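Chez Brindlow, on ne parle plus de « robot intelligent » depuis janvier. Hryhorii Lytvynenko, qui y écrit le planificateur de tâches Jundar, a demandé qu'on retire l'expression du site. « Ça faisait venir des clients qu'on ne pouvait que décevoir », dit-il. J'étais venu le voir avec à peu près les mêmes soupçons qu'eux.

Son logiciel découpe une consigne en gestes, choisit l'ordre, surveille la pince et recommence quand un geste rate. Sur le papier, 58 gestes sont au catalogue. Combien tiennent sans retouche quand on déplace la planche d'essai ? Il hésite. « Vingt-cinq, les bons jours. » 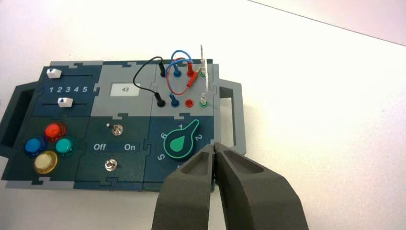

Le point faible, selon lui, reste la perception. Jundar doit retrouver chaque élément avec la seule caméra de poignet, alors que la pince lui bouche une partie de la vue. Autour du gros bouton rotatif cerclé de vert, on lit bien le 1, le 2, le 5 et le 6, mais les autres chiffres passent derrière les doigts. « Le module devine le reste à partir du modèle de la planche. » Et les câbles ? Le rouge fait une large boucle par-dessus le bleu, et aucun modèle ne dit où il sera la fois suivante. Lytvynenko ne discute pas.

Carter Lavoie, chargé des essais, est plus sec. « Un curseur qui glisse, ça fait une belle vidéo. Moi je veux le journal des erreurs. » Il reproche au planificateur de déclarer une étape réussie dès que la trajectoire est terminée, sans regarder le résultat. Une vérification visuelle existe, désactivée par défaut : elle ajoute 2 secondes par geste.

Elle sera activée dans la prochaine version, promet Lytvynenko. Lavoie dit qu'il a déjà entendu ça pour la précédente.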